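What I learned from pricing a robot arm for a very small shop

2018-04-12 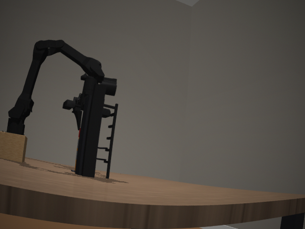 The arm bent over the column and its rack, in simulation. The table is the nicest piece of furniture I own and it doesn't exist.

Regular readers will remember that I've been threatening to buy a robot arm since last August. I make replacement knobs and small brackets for old cabinets here in Furkstead, and a good part of my working day goes into picking up a part, putting it under a press, taking it out again and setting it down. It's pleasant enough with the radio on, but my wrists have begun to complain, and so I started a spreadsheet. The spreadsheet is now much bigger than I'd like to admit, and several of you have written to ask what's in it, so pour yourself something and get comfortable.

My first mistake was thinking the arm was the purchase. You look at the price of the arm, you gulp, you compare it with what you paid for the van, and you decide you can just about manage it. Then you find out that an arm by itself comes with nothing on the end of it. The gripper is a separate line. So are the fingers for the gripper, if your parts are an odd shape (mine are all odd shapes). So is the plate it bolts to, the long cable, the stop button on its own lead, and the box that lets the arm talk to the press. None of these is terrible taken alone. Together they came to nearly as much as the arm, and I had to go and walk around the block.

I asked for quotes from two suppliers, Merkis and Holzer, and both were very patient with me. The Merkis quote was the lower one and fit on a single page, which I loved until I laid it next to the other. Holzer had listed delivery, setup, a day of training and a year of phone help, all as separate lines, and Merkis hadn't mentioned any of them. When I wrote back and asked, they sent a second page! With the second page added, the gap between them shrank to something I could cover by skipping a few lunches. I don't think anyone was trying to fool me. I had asked "how much is the arm," and that's what they told me. If you take one thing from this post, let it be this: write down everything you expect to have standing in the room on the first working morning, send the same list to everybody, and ask them to put a number or a "not included" next to each item.

The list I ended up sending went like this, more or less in the order I thought of things:

The arm and its controller
Gripper, plus a spare set of fingers
Mounting plate and bolts
Cables, with the lengths written out
Stop button
Delivery to the door, and from the door to the bench
Setup and training
Phone help for the first year
Any yearly fee for software
Spare parts I'm likely to need, and how long they take to arrive

That software line deserves a paragraph of its own. I've been trying out a planning program called Stamex, and it's where I've spent most of my evenings lately. You drop an arm onto a table, stand things up next to it and see what it can get to. My layouts are very plain — gray walls, a wood table, a tall black column standing in for the press — but they have already changed my mind about two things.

The first was reach. I had been shopping by the reach number in the brochures, and I'd picked a smaller, cheaper arm because the number was bigger than the distance I'd measured across my bench. What I hadn't considered is that the arm has to go up and over and come down again beside the thing it's working on, and all that bending eats into the distance. Once I had a tall column on the table I could see that the elbow needs a good deal of air above it, and I have a shelf exactly there in the real shop. So either the shelf moves or the bench does. Moving a shelf costs me an afternoon and some wall filler, and I've put it in the budget anyway, under "building work," which makes me feel very grand.

The second was the gripper. I'd been thinking of it as a pair of fingertips, and forgot that there's a whole boxy body behind them that sticks out to the side. It needs room too, especially if you'd like it to come in next to something upright without knocking into it. I've since gone back to both suppliers for the outside measurements of the housing and not only the finger opening.

Now for the money itself, or at least the part I'm willing to share. I've set aside $2,000 for what I call the leftovers, meaning everything that isn't on anybody's quote: the shelf, a new outlet, a rubber mat, a sturdier bench top, and whatever I haven't thought of yet. I've put down another $200 for parts I'll ruin while learning, and judging by how I learned to use the press, that may be cheerful. My sister-in-law thinks I should double both. She's usually right about money, and I've started a second column in the spreadsheet to see how it looks.

I also tried to work out when the thing would pay for itself, and got a different answer every evening depending on how tired I was. In the end I stopped counting my saved hours as if someone would pay me for all of them. Some will go to orders I currently turn away, and some will go to drinking coffee while it runs. Only the first kind went into the sum.

I haven't signed anything yet. Holzer's quote is good until the end of the month and I'm still waiting on the gripper measurements from Merkis. Meanwhile I'm going to take the shelf down this weekend, whichever way it goes, and find out what's behind it. If you've bought a small arm yourself and there's a line missing from my list, please leave it in the comments — I'd much rather hear it from you now than from the delivery driver.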